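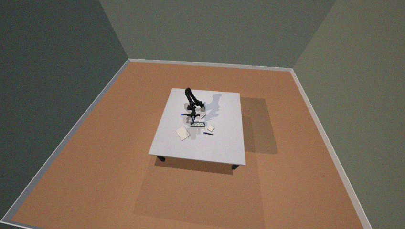
A controller that works in one scene has shown very little. The usual practice is to run the same policy over many scenes that differ in small ways and to record where it fails. In the simulated room used for this chapter, a single arm works at a table that also holds a keyboard, a notebook, a small pad and a marker. The loose items lie at odd angles on purpose, so that the perception module cannot assume that edges line up with the table axes. We call this room Mareck. It is loaded by the Eka scene tool, and all code in the chapter runs against it.

## 15.1 From pose estimate to grasp

The planner takes an object pose and returns a path for the gripper. The perception module, Ilia, updates that pose at 30 Hz. The control loop runs at 500 Hz and must fill in the values between updates. Section 15.2 covers how this is done and what happens when an update is late.

Small errors matter most near contact. A tall, narrow block held at its base tips easily, and its upper end moves much farther than the fingers do.

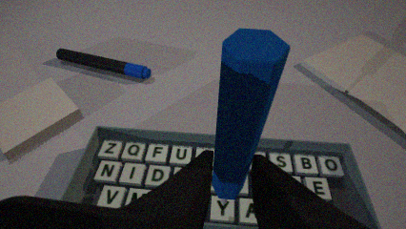
**Figure 15.2** Octagonal prism between the gripper fingers, above a tray of letter tiles.

The fingers also hide part of the tray from this view. Ilia keeps the last good estimate for each hidden tile and marks it as stale. Exercise 17 asks you to change this rule.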